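Two Arms, One Cloth: Catching Up With the Tranbridge Bench

I had an hour with Nandi Rampersad and Karabo Nkosi before their next run. These are my notes, cleaned up a bit. Not a lot.

Rampersad runs the two-arm work at Tranbridge. Nkosi does the training side and, by his own account, most of the swearing. The new result is a method they call Gruterard. Short version: the robot learns when to let go of a thing and try again, and it learns that from people's bad attempts as well as the good ones.

"Everybody throws out the bad demos," Rampersad says. "Operator grabs the cloth wrong, fumbles, recovers, finishes. Most labs cut that or dump the whole recording. We were dumping it too. Then Karabo asked why the policy never recovers from anything and, well. It had never seen anyone recover."

So they stopped dumping it. The set has 1,000 demonstrations, 500 of them clean and 500 with at least one fumble left in. Same tabletop booth, same pair of arms. Operators mark the moment they notice the grasp is bad. One button press. That's the only extra labor.

Why cloth? Nkosi laughs at that one.

"Because it's horrible. A block is where you left it. A cloth, you pick up a corner and it's three folds and you can't see which one you've got. The wrist camera gets a face full of yellow and the other arm is somewhere behind it. You need both views or you're guessing."

The views he means are the wrist cameras, close in, and the fixed one that takes in the whole table. 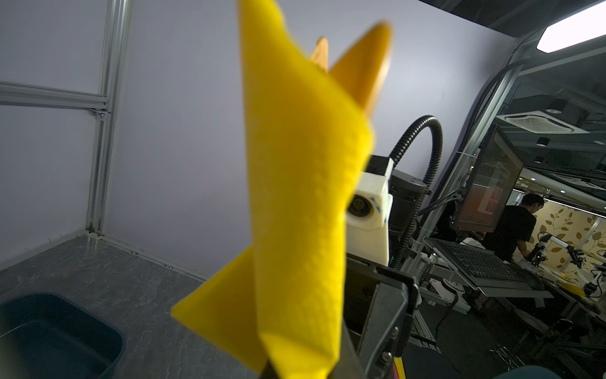
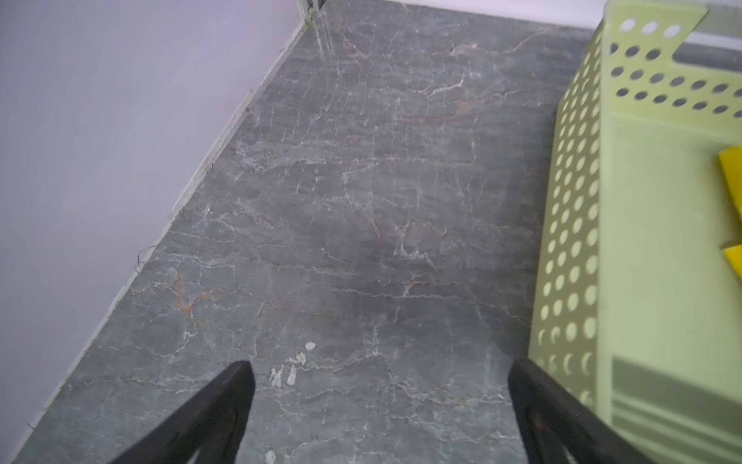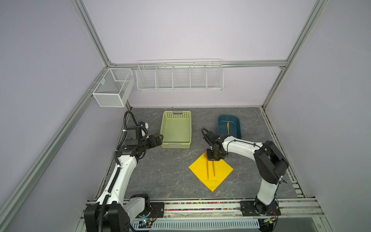

I asked which view matters more. They disagreed, politely, for some time.

Rampersad is for the fixed camera. "It knows where the arms are relative to each other. When both of them want the same bit of table you need somebody looking at the whole thing."

Nkosi: "Fine, but it can't tell you if you've got one layer or two. The wrist can. Sometimes."

They ran it both ways. Wrist only was bad at planning, fixed only was bad at noticing it had screwed up. Together, with the fumbles in the training data, the policy finished 91 percent of the test runs. I pushed on what counts as finished. It means the cloth ends up flat in the marked region with nothing else knocked over, and the robot is allowed up to 4 regrasps. After the fourth it's a fail, even if the next try would of worked.

"People complain about the limit," Rampersad says. "But without it you're just measuring patience. A robot that pokes at a cloth for ten minutes gets there in the end. I don't want that robot."

The clean-only policy, trained on just the clean half, did worse. She wouldn't give me a number for it today, they're rerunning it because of a calibration problem on one wrist. Fair enough. Will add it when I get it.

What does a regrasp look like? Less dramatic than I expected, apparently. The gripper opens, backs off a little, waits, goes in from a different angle. The wait wasn't designed. Operators do it, they pause to look, and the policy picked it up from them. Nkosi tried cutting the pauses to save time and things got worse.

"I still don't have a good story for that," he says. "Maybe the cloth is settling. Maybe the pause is how it tells itself it's in recovery mode. Shireen thinks it's the first one. I go back and forth."

Shireen Coetzee wrote the button logging and has a second paper coming on exactly this, so I'll leave it alone. November if the reviewers are kind.

On to the table. It's not only cloth, there are kitchen things and containers in play too, and I wanted to know how much clutter changes the result. A lot, says Rampersad. A basket or a tub near the work area eats up the room the arm wants for backing off. Early versions of the policy learned to back off in one direction only, which was great until something was standing there.

"We move the containers between sessions now. It's boring and it's probably the most useful thing we did all spring."

Weak spots, then. Anything where the fumble can't be undone. Drop something past the arm's reach and there's no recovery to learn, the run is over. Also operators vary wildly. Unathi Jacobs, their most practised one, presses the button so early that her bad grasps barely look bad. Newer people press it late or forget. The method treats those presses the same and it probaby shouldn't.

"Her data is the best we've got and also the least like everybody else's," Nkosi says. "We haven't worked out what to do with that. Weight it more? Weight it less? I've tried both and I didn't like either."

Will they release the set? Rampersad says yes, recordings and button logs together, once the file format is sorted. She doesn't want to put out the clean half by itself even though it's ready. "Then people will use the clean half."

At this point someone came to say the arms were homed and I'd lost them both. Nkosi shouted from the door that questions about the logs should go to Shireen and not to him.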